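Clekden opens its collection of 316 coffee-making demonstrations for robot hands

Sturnmont, 29 July 2020

Hello from the Clekden workshop! I'm Struan Halliday, I run data gathering here, and I've been allowed to write our announcement myself this time. From today, the first Clekden set of hand demonstrations is open to anyone who wants to train on it. There are 316 of them, all to do with making and moving coffee, all done with two humanoid hands and a person steering.

We started with coffee because I drink a lot of it, and because an espresso machine is a surprisingly awkward thing to work with. There's shiny metal everywhere, there's glass, there's a liquid that has to stay where it is, and there isn't much room under the group head for a set of fingers. Our learning system, Zonov, had done well enough with blocks and plastic cups. Put a clear glass mug in front of it and it went for the reflection instead (twice in one morning, and I had to go and find a mop).

So we went back to showing it how. One of our operators wears the control gloves and works the hands through the whole job, start to finish, while Zonov records what the head camera sees and where every finger joint is. We ask for an ordinary pace and no showing off. If the operator hesitates or changes their grip halfway, that stays in too.
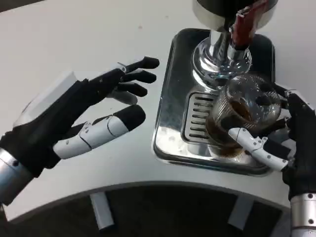
The free hand matters as much as the busy one, by the way. In our early recordings we only kept the joint readings for whichever hand was holding something, and Zonov learned to leave the other one hanging about in daft places. Now both hands are logged all the time, and I wish we'd done it from the start.

Of the 316 demonstrations, 192 went cleanly from beginning to end. The rest have a slip, a spill or a second try somewhere in them, and we've labelled those and left them in the set. I argued for that quite hard! A system that has only ever watched things go right doesn't have much to go on when a mug starts sliding.

The operators all trained on the Shahbazi course, our own in-house programme, which takes 5 days and is mostly patience. By the end most people can pick up a full mug without looking worried — I still can't, and I wrote half the exercises.

Each demonstration comes with its video, the joint readings for both hands and a short note from the operator. The notes are my favourite part. Some are very practical and some just say "better".

We'll be adding to the set in August, with 300 more demonstrations planned, this time with different mugs and a milk jug. If you'd like a copy of the current set, or you fancy a visit to Sturnmont to have a go in the gloves, write to me at the Clekden workshop and I'll get back to you myself.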